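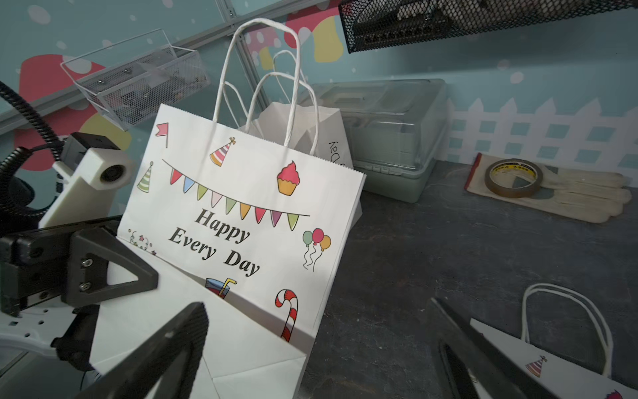 Speaker notes: The Elevated Pod and Other Trains to Nowhere
11 December 2025

Thank the organizers. Don't mention the parking.

Open with the Tindingate skyway. Slide of the brochure, pause for the happy family gliding over traffic. Ask the room who has seen this family before. They were on the monorail brochure too, and on the one for the gondola.

The pitch: 179 pods, running above Feltier Avenue, no drivers, no waiting. Each pod seats two. Let people do the math on the 8 a.m. crowd at Drostard station, which is 2000 on a dull morning. Give them a moment, somebody will laugh.
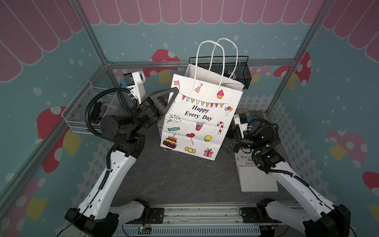
Then the switch at Ene Junction, where every pod has to slow to walking pace to change tracks. People on the sidewalk will be walking at walking pace for free.

Compare with the 15 bus. It comes every 30 minutes and is painted the color of old soup. Double the service, give it a lane, and you could start in spring. Minister-cuts-ribbon problem: you can't cut a ribbon on a timetable. (Pause. This one needs a slow delivery.)

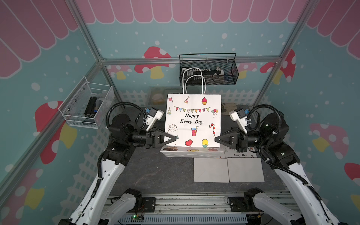 If time is short, skip the slide on evacuation by ladder and go straight to the cost graph. The dotted line is the promoter's forecast. The solid line leaves the slide at the top, so point at the ceiling.

Questions. Someone will ask about tunnels. Drink water first.

Contact: use the form on the talks page | © 2025, all rights reserved | Back to top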